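Notes from the open afternoon at Saha: can a machine do the laundry yet?
Posted 12/09/2024
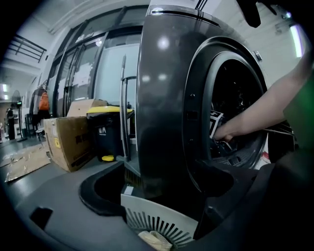
A patterned marker card held just inside the door of the gray washer at Saha.

Saha opens its home-tasks workshop to visitors twice a year, once in April and once near the end of the year. I missed the spring one. This time there were 13 of us, mostly people who run laundries, rental apartments or care homes, plus a couple of students. The visit lasted 90 minutes and was led by Nazma Sikder, who looks after the laundry and kitchen work.

I went because I manage the linen for a small group of guesthouses and I get a sales call every few months from someone who says the whole job can be automated. I wanted to see how far along it is before the next call.

The laundry corner has an ordinary front-loading machine in dark gray. I had expected something built for robots. Sikder said they gave that up early, as customers are not going to replace their washers to suit a robot. The card in the photo has a black-and-white square pattern. The software uses it to work out where the drum opening is. In a finished product there would be no card, and the system would have to find the door by itself. They run it both ways. With the card it finds the opening nearly every time. Without it, Sikder said, a dark drum behind a dark gasket gives the software very little to go on, and shine on the front panel makes things worse.

Much of the teaching is done by people. Someone holds a gripper by hand and does the chore with it, and the recordings are used to train the arm. One visitor asked how many times a person has to load the same machine. The answer was 12 sessions for each type of item, and then more whenever the machine is moved or swapped.

After that we watched the arm itself work. The job was to put two hand towels and a cotton T-shirt into the drum and shut the door. The first towel went in fine. The second hung over the rim of the gasket and had to be pushed in again. The T-shirt took three tries. The door was closed on the first attempt, and a few people clapped. From start to finish I could have loaded a full set of bedding — and I am not fast.

Unloading is harder. Wet cloth sticks to the drum and to itself, and a sheet that looks like one item may have a pillowcase and a sock inside it. We were shown this on video only. The arm took out most of the load and left a washcloth at the back. Sikder was open about it and said they still send a person to check the drum after every run.

The second half was given over to Anoma Dissanayake from Wateo, a firm that does linens for hotels. Wateo has been trying a Skeltarex arm on its sorting table since April. It separates white towels from colored ones and drops them in two carts. That part works well enough that they have kept it. They also tried it on folding and stopped, because the staff spent more time straightening the stacks than they would have spent folding. Dissanayake's advice to the laundry owners was to look for the one dull step where all the items are alike, and to leave the rest alone for now.

There was a question about price. Saha does not sell anything yet and would not give a number. Wateo rents its arm by the month and also would not give a number, except to say it made sense only with 2 shifts running.

I asked about duvet covers, which are the thing my staff complain about most. Sikder said they have not started on them. Dissanayake laughed and said the same.

For a place my size I don't see anything to buy at the moment. Loading works if the items are small and there is no hurry. Sorting works in a large plant. Stain checks, unloading, folding and anything king size still need people. I did come away thinking better of the arm than I had before — it was careful with the door, and it didn't drop anything on the floor.

Practical points for anyone going next time: sign up by email, wear closed shoes, and use the side entrance, as the main one is kept locked. Coffee is provided. The bus stop is a ten-minute walk away, and parking is across the street behind the Lorel building.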